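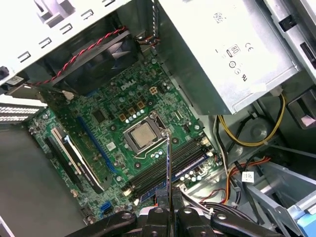 Teardown cell, Dell tower, gripper down by the processor socket.

August, bench notebook, Benmoussa shop floor. Started 7:40, stopped for lunch, finished the write-up at 4.

Carrying on with desktop towers. The goal is still the same as in the Reltedden proposal: the arm takes over memory, cards and cables on the common office machines, and the people at the benches get the odd ones and everything that needs a decision. Target for this month is 20 towers a shift through the cell with one person loading. We're at 17. That's with the side panels already off, so add the panel work to the person's time, not the arm's.

Queue in the cage this morning was 806 units. The Stilness contract will bring more before the end of the month and most of those will be small form factor, which the cell can't take yet.

Program changes today:
Slowed the last part of the approach into the case. The old speed was fine on an open board but too quick near cable bundles.
Moved the start pose higher so whoever is loading can slide a tower in without ducking under the arm.
Pause button now holds position and keeps the grip closed. Before, it opened the fingers, and the bench crew complained, with good reason.

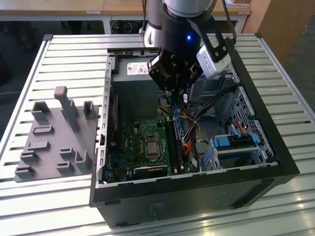
Photo: Ondeck cell log, fixed camera

Talked with the loaders at break about how the work has changed. Wrists and thumbs are better. Pulling memory all day was the thing people went home sore from, and two of them said they don't tape up anymore. On the other side, standing next to the cell waiting for it to finish is dull, and they don't like being called over only when something jams. One of them put it as "I used to do towers, now I do leftovers." I think that's fair and it should go in the report as said.

What they asked for:
- rotate loading every two hours, not every shift
- let the loader run a second bench next to the cell so there's real work between cycles
- a light they can see from the sorting tables, so they don't have to keep turning around
- training on editing the pick points, for anyone who wants it

The last one matters most to me. Right now only engineering can change a pick point, and if a new board layout shows up at 3 the cell sits until morning. The people loading know the layouts better than we do. They can name the model from the rear panel before it's on the table. I'd like two per shift able to teach points by the end of the quarter. Pay grade for that is not settled and I've told them so - no promises from me on it.

Also went over the count sheet. Supervisors had been using the cell's cycle log to compare loaders with each other. That log was set up to find slow steps in the program. Asked for names to be taken off it. Waiting on an answer.
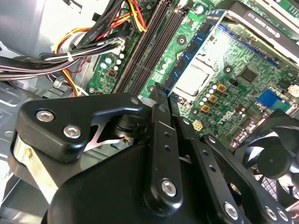
Step order is the next thing to settle with the bench crew, and I want their order, not mine. By hand they clear the cables first, then cards, then memory, and they do it without thinking. The program goes for memory first on the grounds that it's worth the most. But with a thick bundle of supply wires sweeping down one side of the case and a graphics card lying across the board, in this case a Quadro 410, the fingers have less room than the CAD model says. Will write the manual order up as a second routine and run both on the same batch, 20 towers each, with the same loader for both so the comparison means something.

Open items:
Padding for the fingertips, two hardness grades on order.
Second bench: needs a power drop and a mat. Asked facilities.
Stop button reach. The shorter loaders have to lean over the table rail to hit it. Move it to the front before the next shift starts, this one doesn't wait for the others.
Put the rotation request in writing to the Ondeck side, copy to the floor board so everyone can read what was sent.

Left the cell parked, key in the drawer.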